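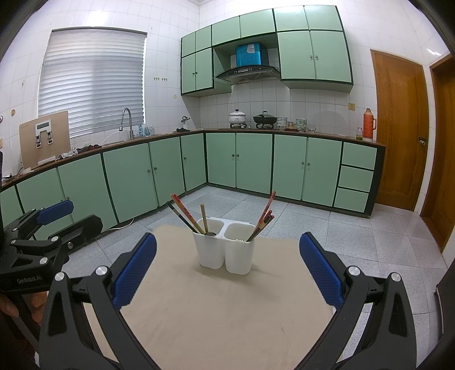

3.2 Utensil storage in shared kitchens

Figure 3. Kitchen at the Totthorpe site: a two-cup utensil holder on a square board, with the counter and cabinets behind.

The holder in Figure 3 has two square cups joined side by side. Chopsticks stand in both cups, and the left one also takes a metal spoon. Nigatu (in press) treats such holders as a single store, but we coded each cup separately, as residents in our interviews spoke of "the chopstick side" and "the other side".

Households were visited three times between breakfast and noon. Bowls were mostly kept out on the counter in stacks, as they are at Totthorpe, even where wall cabinets were available. Berhanu Negussie coded the storage places and a second coder checked them against the Jernis list. The two coders disagreed on nearly 300 items, mainly jars and small bowls that had no fixed place. These were entered as "counter, general" and left out of the comparison in Section 4.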